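Waste and Recycling Notes: Bottles, Liners and the May Changeover

The new contract with Drilus took effect in May and changes what can go into the small wastebaskets on both floors. Most of the change concerns drinks bottles. Under the old arrangement a bottle left in general waste was pulled out at the sorting line. Under the new one it is charged as general waste, by weight, and liquid left inside is charged with it.

Ritu Chauhan weighed one load before the changeover. It came to 62 kg, and bottles with drink still in them made up a larger share than anyone in Facilities had estimated. A half-full bottle weighs many times what an empty one does. Pour out the remainder at the kitchen sink, put the cap back on, and place the bottle in the recycling container by the door. Labels may stay on. Crushing is optional for clear plastic and should be avoided for colored plastic, as flattened green pieces are often read as film and rejected.

Bottles holding anything other than a drink are handled separately. Oils, cleaning fluids and plant feed go to Josphat Makori in the stores room, closed and upright, with the contents written on the side if the original label is missing. Small bottles with screw caps are accepted in the same way. Do not decant two products into one container to save space.

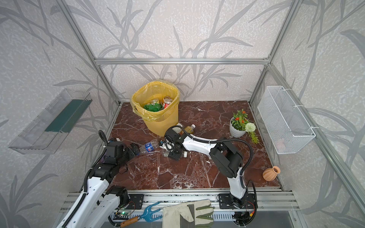 Liners are the second item. The slatted wastebaskets need a bag with enough spare length to fold over the rim, otherwise the bag slides down and small pieces fall through the slats. The liners now supplied by Fimorlow are slightly shorter than the previous ones. Fold at least 5 cm over the edge and press the air out between the bag and the slats before use. A bag should be changed when the contents reach the rim. Standing bottles upright in a full basket to gain room has split several bags at the base and should stop.

The stores room holds 145 liners at the time of writing. Requests go to Mercy Temba, up to one roll per room.

Floors. Polished stone marks quickly where sugary drinks are spilled, and acidic ones can dull the finish. Colas are acidic. Bottles laid on their sides should have the cap checked first, and any spill should be blotted and then wiped with plain water. Vinegar and descaler must not be used on marble. The approved cleaner is the Prodelero neutral concentrate, diluted as stated on the container. Skye Imrie has the measuring cup.

Plants. Dropped leaves and flower heads go in the food and garden caddy. Potting soil does not, and neither do pots, whether plastic or terracotta. Unbroken pots and vases can be left on the lower shelf in the stores room for reuse. Broken ones are general waste and should be wrapped in paper before they go into a bag. Saucers under watered pots should be emptied the same day, particularly where a pot stands directly on stone.

Collection is now at 2 p.m. from the rear entrance. Bags brought down after that time stay in the building overnight, so anything containing food should be held back in the lidded bin. Questions about the contract go to Harsh Uniyal. The Chege building keeps its existing arrangement for the time being.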